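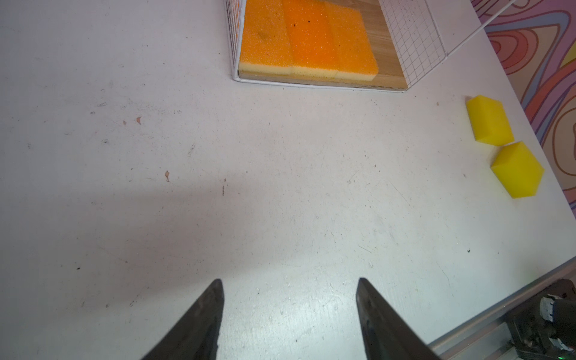

Courses > Household Practice > Unit 2 > Handout: Sponges and their storage

Mon 18 September
By Ustyna Tkachuk

Please read this handout before the practical lesson. Mr Deschamps will bring the materials, you bring only a pencil and the record sheet.

1. Two kinds of sponge

In this unit we use the words "scouring sponge" and "plain sponge". A scouring sponge has two layers: a soft foam and, glued on it, a rough layer for scrubbing. The plain sponge is foam on all sides. In many homes both are called simply "the sponge", and from this comes a lot of scratched glass.

Rough side: baking trays, steel pots, burnt food.
Soft side or plain sponge: glasses, plastic boxes, painted surfaces, table tops.

If you are not sure, begin with the soft one. A mark which the rough layer makes on a painted surface cannot be washed away later.

2. Drying

A sponge must be rinsed, pressed (please do not twist, the layers come apart) and then put where the air can reach it. A wire basket is good for this, as the mesh lets the air go through the sides. If the basket has a wooden board at the bottom, press the sponges very well before you put them in, and lift out the board from time to time to wipe it. Wood keeps the water longer than wire.

Lay the sponges in one row with the rough side up. Do not make a second layer on top. Keep the plain sponges separate from the scouring ones, so that you take the correct one without looking twice.

3. The table

White tables show every smudge, and for learning I find this useful. Wipe in long lines from the far edge towards yourself, with a little overlap. Small dark specks often go away with a wet plain sponge and some patience. Scratches stay. Please write on the record sheet which marks were dirt and which were scratches.

4. For the next lesson

Look at the place where sponges are kept in your own kitchen. Write half a page: where do they dry, what is under them, and how do you know when to change one? A small drawing is welcome. Give the page to Mr Deschamps or to me at the start of the lesson.

Recent handouts
Cloths, towels and how to fold them
Washing up by hand: the order of work
Reading a detergent label
Record sheet for Unit 2
Notes from the April practical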